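About Losenthorpe Family Services
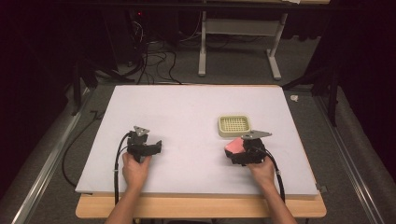

Both hand-held grippers at the near edge of the white board.

Losenthorpe Family Services is a nonprofit agency that provides temporary housing, case management and early childhood support to families who have lost a stable place to live. We operate 2 residential buildings and one day center. All services are free to enrolled families.

Who we serve

A family is eligible if it includes at least one child under the age of six or an expectant parent, and if it has no fixed address or has received a written notice to leave its current one. Grandparents, older siblings and other relatives acting as caregivers are treated the same as parents. Proof of custody is not needed at intake, but it must be on file within the first month.

In the last program year we enrolled 236 families. The median stay in residence was a little over four months. Families who move out keep their case manager for one year.

How intake works

Referrals come from schools, clinics, hospital social workers and the county line. Families may also refer themselves by phone or at the front desk, which opens at 8:30 a.m. The first interview covers immediate safety, medical needs, income and school enrollment. A bed is assigned the same day if one is open. If none is open, the family is placed on the waiting list and given a motel voucher when funds allow.

Developmental screening

Each child under five is screened within two weeks of arrival. The screening covers speech, movement, feeding, sleep and social response. Children who score below the cutoff in any area are referred for a full evaluation, and therapy can start at the day center while that evaluation is pending. Last year 98 percent of eligible children were screened on time. Those missed had moved out before their appointment.

Therapy sessions are held on site – in most cases with the caregiver in the room – and run for 45 minutes. Written home activities are sent after each session in English, Spanish and Vietnamese.

Buildings

Bodanon House is the larger residence. It has family rooms with private baths, a shared kitchen on each floor and a fenced yard. The Ševčík Building was converted from offices and holds our smaller units, the day center and administration. Both buildings have step-free entrances. The elevator at Bodanon House was replaced in July.

Records and privacy

Case notes, screening scores and attendance are kept in Skundavex, our case management system. Access is limited by role. Kitchen, maintenance and donation staff cannot open family files. A caregiver may ask for a printed copy of a child's record at any time, and we provide it within five working days. We do not publish names or photographs of enrolled children.

Staff

Giang Khương is executive director and is responsible for budget, licensing and county contracts. Thu Hầu directs the day center and supervises the therapy team. Case managers carry no more than 15 families each – the limit is set in our staffing policy and reviewed every year.

Funding

Our income comes from county contracts, foundation grants and individual gifts. Gifts of about $1000 or more may be restricted to a single program at the donor's request. Smaller gifts go to the general fund, which pays for items that contracts do not cover, such as bus passes, diapers, application fees and security deposits.

Annual reports and audited statements are available from the front desk or by mail.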